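1/ Month two of collecting demos at Vinlow and I finally have a proper number for you all. 2,412 episodes saved, 631 of them mine. My thumbs would like a word.

2/ This stretch is all crumbs and small bits on green cloth, clipped down so it stays put. Little yellow flecks, one brown fragment, gripper open, go. Jae-hoon wants the starting layout different every single time, so I scatter, record, scatter again — very glamorous. 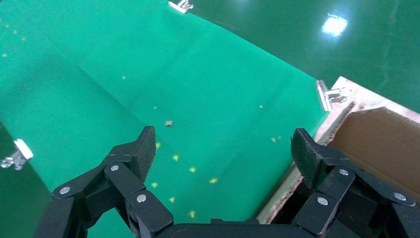
## 3/ What we throw away

Anything where I dither. Zoriana goes through the takes after lunch and bins the ones where I hover for ages making my mind up, as the model will happily learn to hover too. She cut 76 of mine in July. Fair enough, I was tired and it showed!

4/ The other job is boxes. Arm reaches in, grips a small cardboard block. I like these much more, you get into a rhythm, and I've started nudging the box a bit between goes so the policy doesn't just memorise one spot.
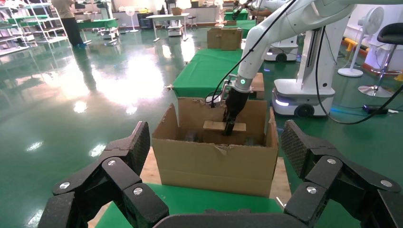 *Block in the grip, arm still down in the box.*

5/ Next target is more than 1,000 box episodes before Marichka starts a training run. If anyone's done this with soft stuff (socks? tea towels?) please tell me how you label a half-decent grab, we've been arguing over it since ten this morning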